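Open day at the Zollmont brewery

The bus to Zollmont runs every hour, which the timetable calls frequent. I caught the 12 o'clock in July, in shoes I later regretted, along with a good number of people who had plainly read the words "free tasting" and stopped reading there.

Zollmont has been making lager in a former dairy at the bottom of the valley for long enough that locals complain it used to be better. Once a year the gates are opened and anyone can come in, put on a hairnet and nod at a mash tun. I have nodded at a lot of mash tuns. This one was larger than most and had a nice window in it, steamed up so thoroughly that we took the mash on trust.

The tour

Groups went round in lots of 26, and the queue for the first English one stretched back past the bottle bank. Our guide spoke quietly and the pumps did not, so my notes have gaps. I can report that the water is soft, that the malt comes in by lorry, and that something very important happens at a temperature I didn't catch.

The cellar was the best part. It holds the long tanks where the lager sits, and it was cold enough to make everybody suddenly interested in the science, or at least in no hurry to go back out into the sun. We were given a small glass of the unfiltered stuff straight from the tank. Cloudy, bready, a bit of lemon at the end. I'd have bought a case, but it isn't sold, a fact they tell you after you've finished the glass.

The packaging hall followed. The line was switched off for the day, so we admired a stationary conveyor and a poster of a moving one.

What was pouring

The yard had a row of stalls, with guest brewers down one side and sausages down the other. Tokens cost 3 each, in local money, and could be bought only at the far end from the beer.

Drindetti, who brew over the border, had brought a chestnut ale. It tasted of chestnuts for one sip and of brown sugar for the remainder. The people next to me loved it and went back for another, so pay me no mind.

Quách had the longest queue, for a rice lager with lemongrass that I expected to find silly. It was the best thing in the yard: dry, very pale, with the lemongrass kept well in the background. I had two, and would have had a third if the token booth had been nearer.

Sullura's sour cherry beer came in a glass the size of an eggcup, and that was the right size.
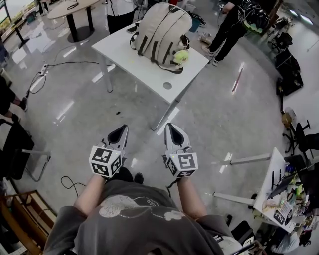

The shop, and getting home

You leave through the shop, naturally. It stocks the full range, plus beer mustard, beer soap and a 490-piece jigsaw of the brewhouse. I bought the mustard. The dark lager was on offer by the crate and I got as far as lifting one before remembering the bus.

A few things worth knowing if you fancy it next year. Go on the first tour, before the cellar fills up. Bring a jumper. Eat early, as the sausage stall had only buns left by mid-afternoon and was still charging for them. The toilets are behind the old dairy building and are signposted from one direction only.

The last bus was twenty minutes late. The mustard is very good.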